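Kit Corner: the Rolier goes to the lounge room

Readers who came to the last open evening will remember the Rolier as the two-armed thing by the tea urn that spent most of the night thinking about a paper cup. Tekness, who distribute it here, have since moved on to offering it as a home tidying service, and the Sunday group was given the use of one long enough to form opinions. We formed several.

The arrangement is simple enough on paper. You don't buy a Rolier, you subscribe to it. The basic plan is $136 a week with a minimum term of 2 months, and there's a one-off setup fee of $1,326 which covers delivery, floor mapping and a visit from a technician who will look at your rugs and say nothing. The full plan adds the Trusten software, which lets you name objects and tell the machine where they live. We had the full plan. I'd suggest you do the same, as without Trusten it will pick things up perfectly well but has no firm views on where they should go.

Nam-gil Lim ran the trials and wrote up the notes, all in a furnished lounge room with good carpet, good curtains and the sort of furniture that makes you check your shoes. He chose it deliberately. Demonstrations tend to happen on white benches under bright lights, and very few of our members live on a white bench. The job list was ordinary: bottles, cushions, things that had ended up on the floor.

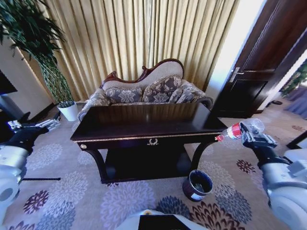
The Rolier's right gripper with a water bottle at the corner of the console table, left gripper open.

Bottles were the strong suit. The grippers are firm without being brutal, and Nam-gil's notes record only one crumpled label in the whole trial. Dark, glossy surfaces slowed it down a good deal. It would come up to a polished tabletop, stop, and appear to reconsider its career. Tekness say a software update due in November will sort this out — they didn't say which November.

Cushions were less happy. It can move one, but plumping is beyond it, and anything it set down on a couch had the look of having been posted there. Thin objects lying flat on carpet were worse again. If your household sheds pens and knitting needles, keep your own knees in working order.

Noise is modest, roughly on par with a fridge that has something on its mind. The arms want more elbow room than you'd guess, so measure your walkways before you ring anyone. The app is fine once you find the pause button, which is under Settings, then Motion, then Preferences. I would have put it somewhere closer to the front.

For comparison, Alexiou sell a single-arm unit outright for $2,609. It does less, and takes its time about it, but it's yours at the end and it folds away behind a door. Two members have asked for a trial of that one, and we're waiting to hear back.

Nam-gil's full notes are in the blue folder at the clubrooms. Please don't take them home.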